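Villden Table Clearing: notes on the set

Villden is a set of pictures of kitchen things left out on a table, put together for work on sorting and clearing up. There are 1,000 pictures in all. Nabil Hamdan chose the objects and Ye-seo Wang checked the labels.

What is on the table

The objects are ordinary ones: plates, bottles, tubs, colanders and food items. Most layouts are untidy on purpose. Bottles may be upright or on their sides, and a plate may be used as a place to put something down. The ketchup bottle is on an oval plate in this layout, with the pale green colander further down the white table. 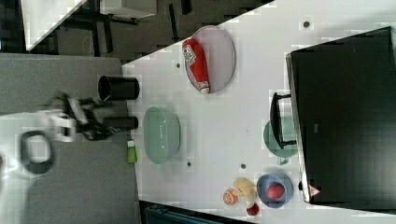 Labels

Each object has one name from a list of 61. Colour is given only where two objects share a name. A bottle on a plate gets its own label as well as the tag "on plate". Small things that could not be named for certain are marked "other". Holes in the table top are not labelled.

Splits

500 pictures are for training and 305 for testing. The rest have no labels yet.

Known problems

Glossy black objects are the hardest to outline, and some of their edges are a few pixels out. Colander holes are filled in, so the whole colander counts as one shape. Corrections go to Ye-seo, who goes through them on Saturday mornings.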